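3.2 The after-school block

The second part of the study moved from the classroom to the after-school block, and we were thrilled by how many children stayed. Of the 323 students who took part in the morning coding lessons, over 300 came back for at least one afternoon meeting. Each meeting used Rora, the block-based language built by Cherry Mae Lumbao for the Kamine schools, and each one began with a short warm-up away from the screen.

The warm-ups were a joy to watch! Students gave spoken directions to a partner, wrote them down, and then traded papers with another pair to hunt for mistakes. For loops, the fourth graders looked at things in which a small set of shapes comes back again and again (Figure 3), and wrote the shortest set of steps they could for drawing them. 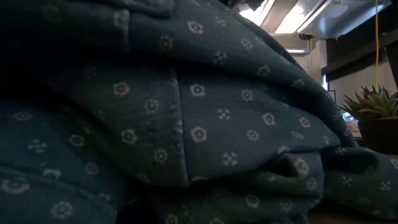 Figure 3. Printed cloth with flower-like motifs in staggered rows.

3.3 Collecting and scoring the programs

Students saved their work at the end of every meeting, which left us with 1,180 programs to read. Eduardo Mercado and one of the Pascual teachers scored them separately, marking each for correct order, use of a loop, and use of a conditional. Where the two scores differed, they ran the program together and talked it through until they agreed.

We kept unfinished programs in the set. Many of them hold the most exciting thinking we found, such as a loop nested inside another by a student who had met the idea only that morning. Programs with no blocks at all were left out.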